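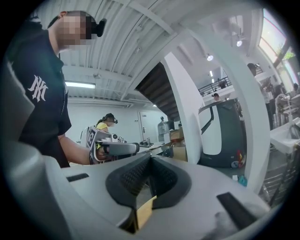 February 11, 2020

Pose tracking for the hand-held grippers, Dutolix branch.

Replayed 20 logs against the new filter. In five of them the pose jumps when the marker comes back after an occlusion. Cause: the filter took the first detection at full weight, including the flipped solution you get when a square marker is seen nearly head-on. Now it holds the IMU prediction until 11 detections in a row agree on orientation. Jumps gone in four logs. The fifth still has one at frame 356, looks like a timestamp fault - the image is older than the IMU sample it gets paired with.

Jaw width estimate unchanged. Still reads wide near full close, offset around 5 mm. Table from October is stale, redo it before anyone trains on width.

Bekell planner accepts the new pose stream without edits. Velocity limits left at default.

To do: log both clocks, rerun frame 356, merge after that.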